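Street trees and kerb widths on narrow residential streets
Forum: Streets and Paving > Surfacing and kerbs
Thread started Friday, July 21, 2023

lireso_kerbs
I am drafting a note on the older streets in the Mnguni quarter, which are due for resurfacing in September. The contract drawings give one standard section for the lot: carriageway, low kerb, raised footway, with tree pits left as they are. My objection is to the pits. Where the footway is narrow, a pit at the kerb line takes too much of the walking width. I would fill the narrowest ones and replant elsewhere.

Clerko
What clear width is left between pit and wall? Without that the argument can't be assessed. Our own rule was 153 cm, measured to the face of the wall and ignoring grilles that sit flush.

lireso_kerbs
46 of the pits fall short of that. I haven't checked whether any door openings make the position worse.

tarmac_and_setts
Disagree with filling. A thin trunk doesn't obstruct much. The soil is the obstruction, and that can be dealt with by a flush grating or bound gravel. You get the width back and keep the tree. Filling also leaves you with a patch that settles at a different rate from the slab next to it.

Clerko
Bound gravel lifts within 3 years if the roots are shallow. A grating is better, but somebody has to clear it.

elari2
Has anyone looked at the carriageway itself? Patch on patch gives an uneven surface however neatly the kerb is reset. I would plane the full width and leave the footways for a second phase. Doing both together means residents have no dry route to their doors.

lireso_kerbs
Planing is in the price, full width, to a depth of about 2 inches. The kerb upstand is low to start with, so levels matter. Two views, the first with a tree in soil at the kerb, the second showing lighter and darker areas in the asphalt:

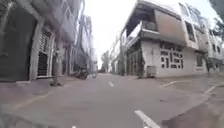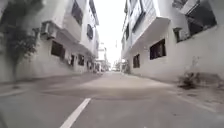 tarmac_and_setts
I'd still keep the pits. If the upstand is that low, lay the new surface to the existing channel level and don't try to gain any fall from the crown. Most of the ponding complaints I dealt with came from people adding camber where there was no kerb height to hold it.

Clerko
Agreed on the camber, not on the pits. Measure the door openings first, then post the widths by street.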